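4. Première tâche : les lacets

Prenez votre temps avec ce chapitre, il en vaut la peine. On nous demande souvent si Stedier sait déjà s'occuper des chaussures de toute la famille. Pas tout à fait, soyons francs : ranger une paire, oui, très bien même ; lacer, il y arrive une fois sur deux les bons jours, et le nœud final reste pour vous (vos doigts ont encore de l'avance !).

4.1 Préparer la chaussure

1. Posez la chaussure sur le côté, sur une surface claire et stable, une table par exemple.
2. Vérifiez que les lacets passent bien dans les œillets et laissez pendre les boucles sans les tirer.
3. Choisissez « Chaussures » dans le menu, puis « Lacets plats » ou « Lacets ronds ».

Pour un premier essai, nous aimons bien la basket basse en cuir lisse, à lacets plats croisés. Le blanc sur blanc est plus difficile, car le lacet se distingue mal de la tige, mais c'est un bon exercice.

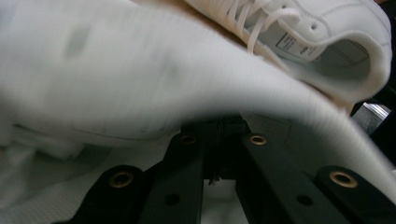 4.2 Lancer la tâche

4. Appuyez sur Départ et reculez d'un pas.
5. Laissez Stedier finir son geste, même s'il vous paraît bien lent : comptez 20 minutes pour une paire.
6. Serrez et nouez vous-même.

Attention : ne glissez jamais les doigts entre les pinces pendant un mouvement. Pour arrêter, utilisez le bouton rouge du socle.

Remarque : si la tâche s'interrompt avec le code 31, le lacet a été perdu de vue. Replacez la chaussure et reprenez à l'étape 4.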